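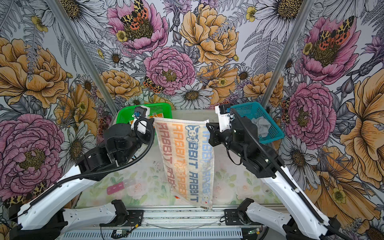 Should a service technician be paid a commission for selling maintenance contracts?

My opinion is that a small fixed bonus is fine, but a commission on the contract value is a mistake.

I worked eight years in the office of Neagu, a heating and cooling contractor in Kendovstead, and I prepared the contracts which other people sold. In March the company changed the pay plan. Each technician now receives a percentage of every new maintenance agreement that starts from his visit. The owners are pleased with the first numbers, and I understand them. A signed agreement brings work in the quiet months, when the vans are otherwise parked.

Still, I think they have forgotten why customers listen to technicians at all. The customer listens because this man has just been on the roof with dirty hands and has no reason to say that the compressor is bad if it is good. When he earns more from a bigger contract, he has a reason. Most of them will stay fair. But the customer will hear about the percentage sooner or later, and then every recommendation sounds different, also the correct ones.

My former colleague Kai Mühlbauer disagrees with me strongly. He sold agreements for Neagu for many years and he says that a salesman without commission goes home at four. Maybe so. But a salesman is introduced as a salesman. He brings a folder and a price list, and the customer is prepared for him.

There was a bakery, Rundasance, with two old rooftop units. Adi Pelupessy serviced them and told the owner to buy the cheapest agreement, only filters and belts, and to save the difference for a new unit. It cost 96 dollars a month. Under the present plan this advice would take money out of Adi's own pocket. The bakery later gave us the whole replacement job, and nobody asked three other companies for a price first.

I would pay every technician the same amount for a useful lead, whether the contract is large or small, and pay it also when the customer says no. The salesman can have his percentage. If the owners want to see whether it works, they should look at how many customers renew in the second year. The number of signatures in the first quarter is too early to tell them anything.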